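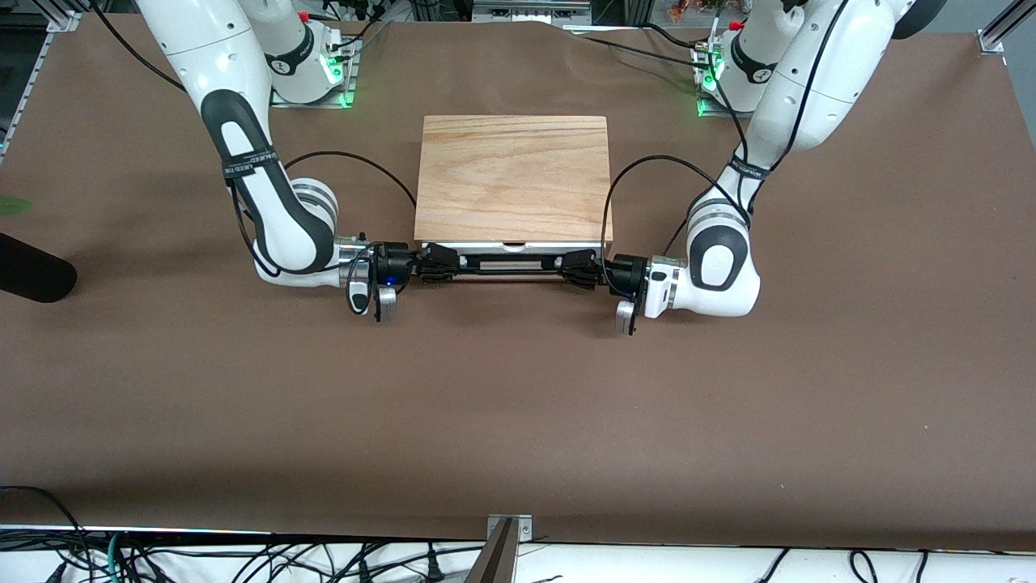

Fig. 1. Small wooden box with a drawer front, on brown paper. Note the grain across the top.

Week 4 handout: Small boxes, drawers and reading the grain
Trarkivside evening course, 24 August 2018

Right, last week we ran over (my fault, I got carried away with glue) so I've put the rest of it down on paper for you. Bring this along next time, please, as I'm going to refer to it and I only print so many.

We're still on small boxes. I love them. You get nearly everything that can go wrong in a big chest of drawers, only you can hold it in your lap while it goes wrong!

1. The top

Look at the top of the box in Fig. 1 before you think about anything else. It's light tan with the lines running mostly side to side, plus some darker streaks. When you're choosing a piece for your own top, turn it round a few times on the bench and look at it from where you'd stand. I nearly always want the lines going the same way as the drawer front, so the eye runs along both together. Some of you prefer them front to back and that's fine, but decide before you cut. Mark the face side in pencil. Yes, even if you think you'll remember.

Darker streaks put people off and I've never understood why. I'd keep them. If you really can't bear one, move your template along until it falls in the waste.

2. Size

For the exercise, cut your top 300 mm square. That's generous, and it leaves you 20 mm to play with if the saw wanders. The finished drawer front should be 40 mm high. Anyone who wants to work smaller can, but have a word with me first as the Meinecke sheets we use for the joints won't fit without a bit of redrawing.

3. The drawer front

The one in the figure is thin, white and silver, and there's a little notch at the centre. I'd like you all to try a centre notch on your own. Find the middle by measuring in from both ends and splitting the difference, then cut shy of the line and creep up on it with a file. A notch that's slightly off centre is the first thing anybody sees, and I speak as someone who has three of them at home.

Pale front against tan wood is a nice pairing, by the way. If you're painting yours, do it before the drawer goes in.

4. Covering the bench

Smooth brown paper, please, taped at the corners. The roll is under the sink, 50 metres of it, so don't be mean. You can draw on it too, and I do most of my sums there.

For next time

Read the Plular booklet up to the end of the drawer section (skip the bit on locks). Zokuris have the thin board back in stock if you'd rather buy your own than use ours. And bring a sharp pencil, a proper one, not the stub from the bottom of your bag.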